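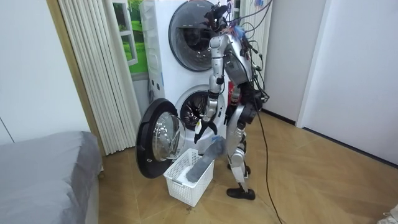
Which drum should the gray stuff go in? The lower one, on its own, with nothing light in with it.

Fri 5 November, laundry corner

I settled that after the October mess, when I mixed loads and got fluff on everything (my own fault, I was in a hurry!). Balthasar Oberholzer still says one big load is fine. He's welcome to pick the lint off himself.
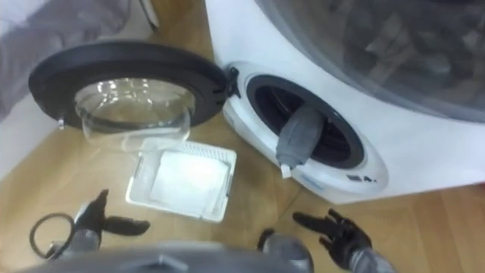 Lower door open, gray fabric over the rim, white tray on the floor.

I want the tray kept down by the machine while we sort, low enough that small things can go straight into it and not roll off under something. Same with the door: swing it all the way back, otherwise you catch your sleeve on it every single time.
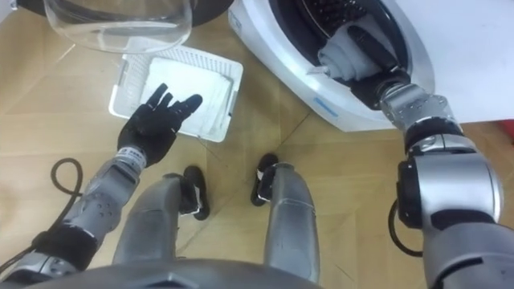
And please leave the white piece lying flat when you put the tray down, I'm tired of smoothing it out again. Next thing is the detergent. We've got the Prantl powder and the Udent liquid, and I'd like to stick to the liquid for the grays, 39 ml a load,
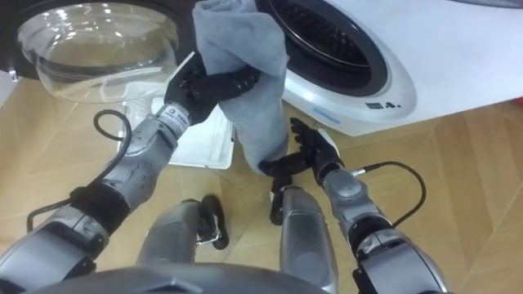

and see whether the towels come out any softer. Powder for everything else until the box is finished. Must ask Balthasar where he put the measuring cup.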